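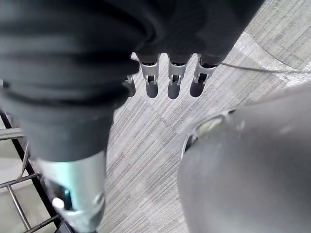
Skulia Demonstration Recording Kit

Skulia records demonstrations on humanoid robots with multi-finger hands and packages them as training episodes for manipulation policies. It takes joint states, operator commands and camera streams, places them on one clock and writes one folder per episode. It is intended for groups that already have a robot and a teleoperation rig and need consistent data from them.

The kit is sold by Findosard and covers the recording side only. Training code is not part of the product. Episodes can be exported to the common open formats or read directly with the supplied Python reader.

What is recorded

Each episode contains a head camera view and a camera view from close to the hand. The head view carries the general layout: shelf, target item, arm, and the position of the feet on the floor. The hand view carries the fingers and whatever lies directly under them. Both are stored at full rate. Downsampling is done at export, so the same recording can serve several models.

Finger joints are logged individually – commanded and measured position, plus motor current where the hand reports it. Idle fingers are logged as well. The second arm is always included, even in one-handed tasks, as a policy trained without it tends to drift when the arm is enabled later.

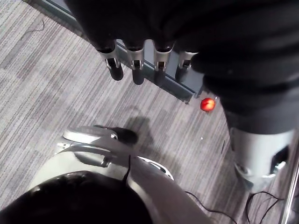 Fabric sleeves over the wrist and forearm do not affect joint logging, but they can fold into the hand view. Check the view at both ends of wrist travel before a session and smooth the sleeve back if the fingertips are hidden. Cables on the floor should be routed outside the stepping area.

Approach and idle segments are kept by default. The operator marks the start of the approach, the grasp and the release with a foot pedal. Marks can be moved afterward in the Coner review tool without altering the original recording. Every change is saved with the reviewer's initials.

Task templates

Templates set the instruction text, the start layout and the conditions for accepting an episode. The standard set has 16 templates. Eleven of them are for shelf work: picking a canister lying on its side, standing a bottle upright, returning an item to its row, and similar. Users can edit a template or write one from scratch in a plain text file.

For shelf work we recommend real packaged goods in mixed colors. Plain test cylinders give clean episodes and poor transfer. Canisters should be laid at differing angles, with uneven gaps, and the layout should be changed between episodes.
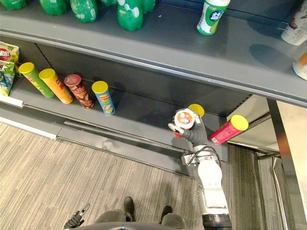
A grasp counts as accepted when the item has left the support surface and the measured finger positions hold steady for the period set in the template. Failed attempts are not deleted. They are labeled and stored in the same folder structure, and the export filter decides whether they reach the training set.

Reference set

A reference set of 498 shelf episodes is supplied with each kit, of which 57 are labeled failures. It was recorded under Siyabonga Lekota, with labels checked by Nobuhle Mokgethi. The set is meant for testing a reader or a training pipeline before local recording starts. It is too small to train a usable policy alone.

Supplied items

Recording unit with power supply
Nel sync box and trigger cables
Foot pedal, three switches
Coner review tool, one site license
Reference set on solid-state drive

Robot, hands, cameras and operator controls are not supplied. Drivers for other hands are quoted on request – please send the joint list and the bus documentation with the inquiry.

Page revised 2019-09-20. Kits shipped before July need a firmware update on the sync box before the current version of Coner is installed.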